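Contents | Previous | Next | Index

Chapter 12
Towns at the End of the Road 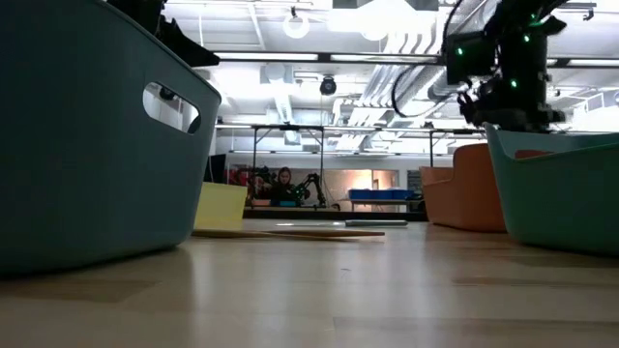 I was nine the first time my uncle drove me out to Clikano, and I was sick twice before we got there. It's 113 miles past the last gas station, most of it gravel, and back then the only place to sleep was a room over the feed store. I loved it! I've gone back nearly every April since (my knees complain more each time).

So why start a chapter on remote settlements with my upset stomach? Well, the drive is a big part of how these towns work. When I first interviewed Hường Cao, she had run the Clikano store for 44 years, and she set her prices by the state of the road. Good road, cheap onions. Washed-out road, no onions at all.

In this chapter we'll look at who stays in a place like that once the mine closes, and how visitors change it. We'll begin with Clikano, which had 895 people at its peak, and then move on to Drullik, where the tour buses go. Keep a map handy as you read, you'll want it by the second page.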